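From Ásdís: a month of psalms before breakfast

Back in January I promised I'd report on my attempt to read a psalm aloud every morning before the kettle boiled, and a few of you have been kind enough to ask whether I'd given up. I haven't! I did miss 3 mornings in the first fortnight (a cold, a sleep-in, and one I can't account for at all), but I've kept going, and I'm nearly through the whole book for the second time.

What got me started was a little paperback by Vibeke Mikkelsen called The Flindholm Psalter, which I picked up at the Ronau retreat house and then left in the car for ages. She sets out one psalm a day with a single question underneath and plenty of blank space. I'm not usually a fan of blank space in books — I feel I'm being set homework — but I've filled most of mine with pencil, and some of it I'd be embarrassed for you to read.

The big surprise was the cross psalms. I grew up in a parish where we skipped the complaining ones and went straight to the green pastures, so it was quite something to stand in my own kitchen in slippers, telling God out loud that I was worn out with sighing. My neighbour must wonder. I found those mornings did me more good than the cheerful ones, and I've started going back to Psalm 13 whenever the week gets away from me.

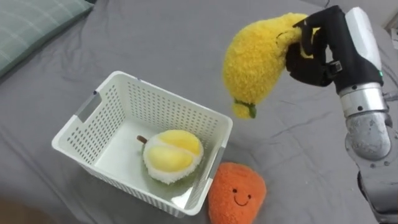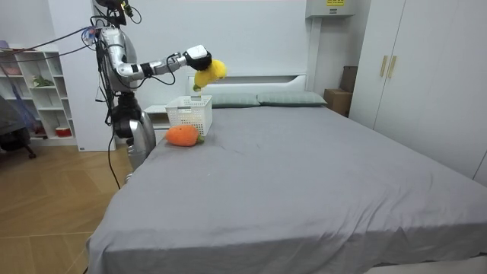
Yellow plush and white basket, both photos

A few practical things, if you'd like to try it. Read slower than feels natural. Stop where the line stops, even if the sentence doesn't. If you share a house, ask whether anyone wants to take alternate verses (my husband said no for weeks and now corrects my pronunciation of Melchizedek). And don't try to catch up when you miss a day! I did that once, read 5 in one go, and couldn't have told you a word of any of them by lunchtime.

Some of us would like to have a go at this together, so we'll be meeting in the small room behind the chapel after the morning service, starting on 29 June 2018. It'll take 45 minutes at the very most, with tea afterwards. You don't need to have read anything, and you don't need to speak if you'd sooner just listen. Large-print copies will be on the table by the door, and there's a Danish one too, if anybody would like it.

I've put my own copy of the Psalter in the parish library for the time being, pencil and all, so please be gentle about what you find in the margins around Psalm 88. If you borrow it, write your name in the green book and pop it back when you're done.

Ásdís Vestergaard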